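Scalp Oiling Before Washing

Scalp oiling, sometimes called pre-wash oiling or just "oiling," is the habit of working a plant oil into the scalp and lengths of the hair some time before shampooing. I've been doing it since college and I still get asked what it is, so I'm going to try to lay the whole thing out properly here (with a few of my own opinions mixed in, sorry!).

Background

People have put oil in their hair pretty much everywhere oil could be pressed. Coconut is the one most people think of first, and then there's sesame, castor, olive, mustard, and camellia. My grandmother used whatever was next to the stove. The version you see in salons now is the same idea with a nicer bottle and a warm towel, and my stylist, Hòa Lâm, charges extra for the towel. 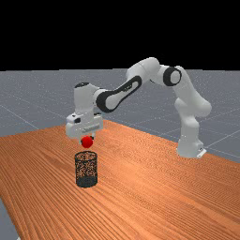 Image credit: Runberg

How it works

Hair swells a little when it soaks up water and shrinks again as it dries, and doing that over and over is hard on it. Coconut oil can get inside the strand, so it slows the swelling down. Heavier oils like castor mostly sit on the outside and give you slip and shine – good for detangling, less good if you hate washing twice. As for making hair grow faster, I wouldn't count on it. Less breakage does mean you keep more of the length you've got, and I think a lot of the growth stories come from there.

Usual method

Start with dry hair, brushed out. Warm a spoonful of oil between your palms, part the hair in sections, and press the oil in with the pads of your fingers (no nails). I massage for 10 minutes, then take whatever is left on my hands down to the ends. Leave it in for half an hour or so, or overnight under an old scarf if your skin doesn't mind. Put the shampoo on before you wet your hair! Oil and water fight each other, and this one change saved me so much rinsing.

A 500 ml bottle lasts me most of the year. Keep it somewhere dark, and if it starts smelling like crayons, it's gone off. 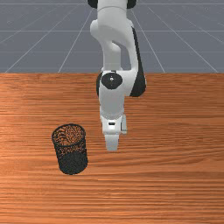
Source: Disik image library

Hair types

Thick, coarse, or curly hair usually takes oil happily and can handle it every week. Fine or straight hair goes limp fast, so stick to the last few inches and go easy. Bleached hair drinks it up, at least mine did. If you have dandruff, be careful – the yeast involved feeds on many of the fatty acids in these oils, and a greasy scalp can get itchier. Same goes for anyone who breaks out along the hairline.

Variations

Hot oil treatments use a bowl of warm water to heat the bottle first. Test a drop on your wrist. Some people add rosemary or peppermint, always diluted, and my friend Danylo Tymoshchuk mixes his with aloe gel and swears it washes out easier. I tried it in September and couldn't tell the difference, though my bathroom smelled great for a while.

See also: Hair mask, Leave-in conditioner, Co-washing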